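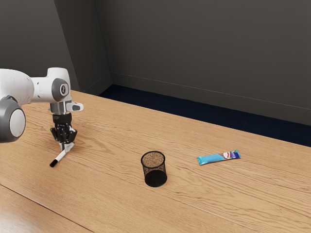 Quando é que o parque de caravanas de Fatlow volta a abrir para estadias longas?

Em novembro, depois de quase oito meses com metade dos lugares fechados. A recepção vai receber os primeiros hóspedes a partir das nove da manhã, e quem já tem reserva não precisa de telefonar outra vez.

O parque de Fatlow fica na margem do rio Rullell, a seguir à ponte velha, e é conhecido entre as pessoas que viajam de autocaravana no inverno. Tem 51 lugares para estadias de um mês ou mais. A parte de baixo, perto da água, foi fechada na primavera por causa dos canos, que eram antigos e rebentavam muitas vezes. A empresa Orkura, que é dona do parque e de um outro mais pequeno na costa, decidiu então mudar toda a canalização de uma só vez, e também os postes de electricidade.

Durante as obras, os hóspedes habituais foram divididos. Uma parte ficou nos lugares de cima, debaixo dos pinheiros, onde o terreno é mais inclinado e é preciso usar calços nas rodas. Outros foram para o parque da costa, com o mesmo preço. Alguns preferiram voltar para casa mais cedo.

Tracey Heywood, gerente do parque, explicou que a maior dificuldade foi o solo. "Pensávamos que era areia e encontrámos pedra a meio metro", disse. "A máquina trabalhou três semanas num caminho que eu faço a pé em cinco minutos." Segundo a gerente, foram colocados mais de 4000 metros de cano e de cabo, contando com os ramais que vão a cada lugar.

Cada lugar de baixo passa a ter água, esgoto e uma tomada mais forte, que permite usar aquecimento e fogão eléctrico ao mesmo tempo. Antes, quem ligava os dois ficava muitas vezes às escuras, e o vizinho também. Os contadores são agora individuais e lêem-se no último dia do mês. A água continua incluída no preço.

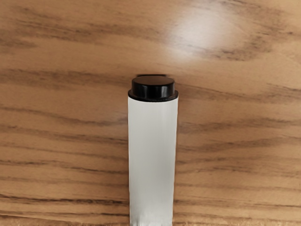 O chão dos lugares foi coberto com gravilha fina, e o caminho principal ficou um pouco mais largo, para que as caravanas grandes possam dar a volta junto à lavandaria sem fazer marcha-atrás. A lavandaria mantém o mesmo horário, das sete da manhã às nove da noite. As máquinas continuam a funcionar com fichas, que se compram na recepção.

Também o salão comum mudou um pouco. É a casa mais antiga do terreno, com a data de 1838 gravada por cima da porta, do tempo em que servia para guardar os barcos do rio. O telhado foi reparado e a cozinha ganhou uma segunda bancada. O jantar partilhado do fim do mês, em que cada um traz um prato, volta a fazer-se ali dentro. No verão foi feito ao ar livre, ao lado do tanque, e duas vezes a chuva obrigou as pessoas a comer debaixo dos toldos.

Para a primeira noite está previsto um jantar oferecido pelo parque, às seis e meia da tarde. A comida vem do Nông, o pequeno restaurante vietnamita que abriu há dois anos na praça de Fatlow e que já costuma parar a sua carrinha à entrada do parque, à hora do almoço. Haverá sopa, arroz e um prato sem carne. Quem quiser pode trazer sobremesa. Pede-se só que cada família leve os seus pratos e talheres, como sempre se fez.

As reservas estão abertas para os meses de inverno e fazem-se por telefone ou na recepção. Para as estadias de três meses há um desconto, igual ao do ano passado. Os animais são aceites, com trela, em todos os lugares menos nos quatro que ficam encostados ao parque infantil.

A estrada municipal que liga a vila ao parque continua com um troço em mau estado, logo depois da bomba de gasolina. Aos condutores de veículos compridos, a gerência recomenda a entrada norte, pelo lado do moinho, que tem uma curva mais aberta. O portão desse lado fecha às dez da noite. Para entrar depois dessa hora é necessário marcar o código 2523 no teclado junto ao portão e esperar que a luz fique verde. O código é válido até ao fim do mês e depois será dado um novo a cada hóspede, no momento da chegada.

Os hóspedes que deixaram mesas, vasos ou bicicletas no armazém durante as obras podem levantá-los na recepção, todas as manhãs até ao meio-dia. Tracey Heywood pede que tragam o talão que receberam na primavera. Quem o perdeu deve indicar o nome e o número do lugar que ocupava.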